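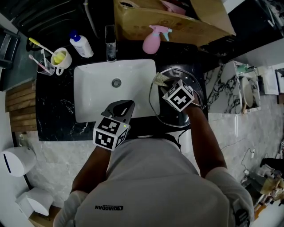 Limescale on a faucet is mostly calcium carbonate, and how fast it forms depends on three things you can measure at home: hardness, temperature, and how long a drop sits before it dries. I have been keeping notes on the first one since we moved to Stiltoscombe, where the water comes off chalk and the kettle needed descaling within the month.

The test kit I use is a drop titration set from Irkoner. You fill the tube to the line, add reagent until the color goes from pink to blue, and multiply the drops by the factor on the card. The kitchen tap has stayed within one drop of the same result all year. Strips are quicker, but the color blocks are too close together at the hard end to be of much use here.

In November I put in a Hiltumo softener, the small cabinet model with a bypass valve. It regenerates by volume, and the default setting was 1,420 gallons. That was too long an interval for our hardness. Hot water started leaving spots again well before the cycle ran, so I worked the figure out again from resin capacity and left a reserve of one day's use. The spots went away. Salt use went up, as expected: a bag now lasts up to 47 days.

Two things I would do differently. The drain line should have gone in with a proper air gap from the start, and I should have set the hardness on the controller from the titration instead of the water company's zone average, which read low for this street.

Existing scale is a separate job. Softened water does very little to a crust that is already there. Citric acid solution on a paper towel, wrapped around the spout and left for half an hour, handles chrome. Keep it off marble and limestone, which are carbonate too and will etch. For stone tops I stick to a pH-neutral cleaner and dry the area behind the faucet after the last use of the day.

The aerators are next. The one in the upstairs bathroom has a cache thread and I still need to find the right key for it.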